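Ticket: White table in the break room, sticky rings and marks
Site: Sutherland building, Holtard
Opened: Jan 31, 2018
Status: waiting for part 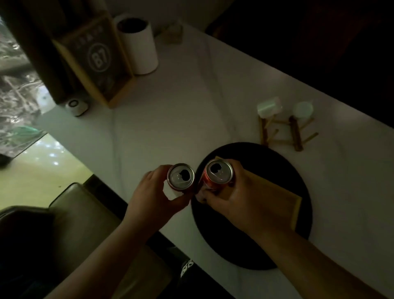
The long table from Jirilow has a problem with its surface. Drinks leave a ring and the ring does not come off with a damp cloth. It is mostly at the end with the round black tray and the small wooden cup rack, where people like to stand with an open can and say cheers over the tabletop. The white shows every drop.

Tried so far:
1. Warm water and dish soap, left for 20 minutes. The older rings became lighter, but they are still there.
2. Baking soda paste on one ring. Better result, but the spot is now a little dull — I stopped.
3. The Trorkel cleaner, one part to 14 parts water. No change.

Update: I wrote to Jirilow. They answered that the top coat is maybe worn and they can send a repair kit. They asked for the order number, which I could not find. I have sent them the delivery note instead.

Update 2: The kit is ordered and should come in April. Until then please put cans on the tray and wipe the table the same day. Please do not use the rough side of the sponge.

I leave this ticket open until the kit is here.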